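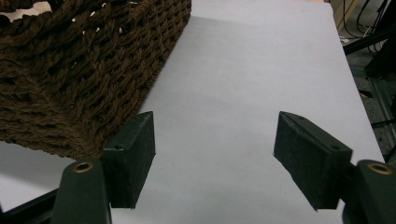 Onthorpe Household Club, Home Storage Section

Review: Ruderow folding drying rack, large

Posted 16 June 2023

I bought the Ruderow rack in January to replace an old tower rack that had started to lean. It has been in use nearly every day, mostly in a back bedroom with one radiator and a window that sticks. The club paid nothing toward it and neither did Ruderow.

The rack comes flat in a long box. The side wings are already attached, so all you do is fit four feet and two locking arms. The feet push on and need a firm shove. The instruction sheet shows the locking arms the wrong way round in step two. If the wings won't stay level, swap the arms over.

Open, the rack takes a full load of shirts and towels. I can get a double sheet on it if I fold it in half and run it across both wings. King size sheets drag on the floor. The rails are set far enough apart that air gets between the towels, and they dry overnight when the heat is on. Jeans take until the next afternoon.

The box says 273 inches of rail for the version without wings and 300 with the small top rack clipped on. I have not measured it. The top rack is sold separately and I would skip it, as it makes the whole thing tip forward when the front rails are loaded first.

Small things are the weak point. Socks and stockings slide off the thin rails, and the clips supplied are too stiff for anything delicate. I let those collect in a basket and dry them flat on a towel when there are enough to bother with.

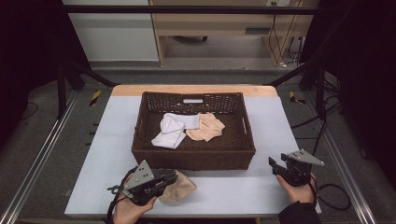 Wear after five months

The white coating has chipped at both hinges. There is no rust yet. One foot has split and I have taped it. Ruderow sells spare feet in sets of four, but the shipping costs more than the feet.

Compared with the Nirnholm rack

The Nirnholm is heavier and has thicker rails, so fewer creases across the shoulders of shirts. It also takes up more floor when folded and will not fit behind a door. For a house with a laundry room I would pick the Nirnholm. For an apartment, the Ruderow.

Rating: four out of five. One point off for the feet.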